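Front of House Basics, Week 3: Clearing and Sorting Tableware
Handout for September 25, 2025

Hi all! I promised I'd type up what I rambled through in class, so this is the readable version (mostly). If you were in Shu-fen Chiang's section you did linens first and will get to this part next week, so hang on to it.

Why trays at all?

We use two trays side by side on the table, a red one and a black one. In our room red means "needs washing" and black means "ready to go back out." That's a house rule from when I worked at the Lowther, and other places do it differently, so always ask on your first shift! I once mixed up 2 full trays at a wedding lunch and had to rewash the lot, and Craig Mackay still brings it up.

Scribbles, smears and the mark test

For practice I like to draw on the plates. A scribble in red is easy to spot on a pale blue plate, and it makes you look at the middle of the plate as well as the rim. You'd be amazed how many people wipe the edge and call it done. (Darius, I'm looking at you.)

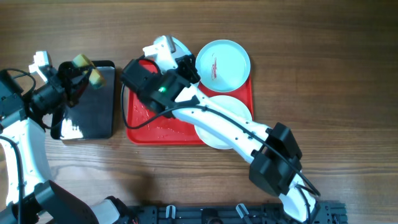
Loading the tray

1. Scrape first, over the bin. Never over the tray.
2. Put the biggest plates down before anything else. Ours are wide for the tray, so a rim may poke out past the edge. Fine on the table, not fine when you're carrying, so pull everything in before you lift.
3. Keep a little gap between the two trays. You want room for your fingers.
4. Turn any marked plate face up where the washer can see it.
5. Wipe the tray itself when it's empty. Drops collect in the corners, and a slick tray is a sliding plate.

For next time

Read the Inach booklet up to the section on glassware and bring a dry cloth. Ashton Grimshaw has the spare aprons, so see him before class if yours is still in the wash. We'll start with cups, then stacking, and if there's time I'll show you the two-plate carry, which I'm still pretty bad at left-handed.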